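Trostow drops bottled drinks from its meeting rooms, and says little about the bill

Monday, December 17, 2018

Office landlord Trostow will stop putting bottled water and canned juice in the meeting rooms it rents out in Abu Hammour and will serve drinks from tabletop dispensers instead. The company calls this a greener way to host a meeting. Tenants who have read the notice may want to hold off on the applause.

The change covers 3 floors and replaces what Trostow describes as an "outdated bottle service." Under the old arrangement, a room booking came with a tray of small bottles, restocked between meetings. Under the new one, each larger room gets a pair of dispensers, one for water and one for juice, and guests pour their own. The room rates stay exactly where they were.

Trostow says its meeting rooms went through around 700 bottles in May, the only month for which it gave a figure. It did not say whether May was a typical month or a busy one, or how many of those bottles were opened. A request for the rest of the year's numbers was met with a promise to "look into it."

The dispensers come from Warnix, a catering supplier that also holds the contract for cleaning them. That contract was not put out for bids. Trostow says Warnix was "the natural choice" because it already handles coffee in the building, and declined to give the price of either the equipment or the service. Warnix did not answer questions about how often the tanks will be emptied and washed. Its printed leaflet says "regularly."

Then there are the cups. The notice to tenants talks at length about cutting plastic, but the guests at a meeting still need something to drink from, and the notice is vague about what that will be. It mentions "suitable cups" once and glassware "at a later stage," with no date attached. Tenants are invited to bring their own mugs, a suggestion that may go over better with the people who work upstairs than with clients who drove across town for a presentation.
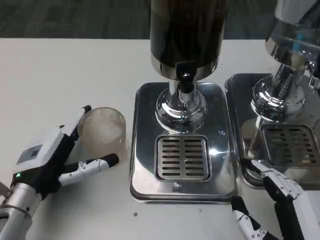 Vol. 2, No. 663

A clear plastic cup stands next to two stainless steel dispensers on a white table, each dispenser on a drip tray with a slotted grate. The steel is polished enough to throw back the overhead lights, and the whole arrangement would suit a hotel breakfast buffet. As a symbol of the end of plastic, the cup could use some work.

Some of the doubts are more practical. A bottle can be carried back to a seat and closed. A cup filled at a side table has to make the trip across a carpeted room, past laptop cords and other people's bags. Trostow's notice makes tenants responsible for spills anywhere beyond the drip tray, and a carpet cleaning charge will be added to the booking where staff consider it necessary. The amount of the charge is not listed.

The bakery chain Fillari, which rents rooms on two of the floors for staff training, says it has no objection to dispensers but would like to see some of the savings. It has asked for a lower rate on half-day bookings. Trostow has told the company that rates are reviewed once a year and that refreshments are "a courtesy and not a priced item," although they appear as a separate line on the booking form.

Bottled drinks will remain available on request, for a fee.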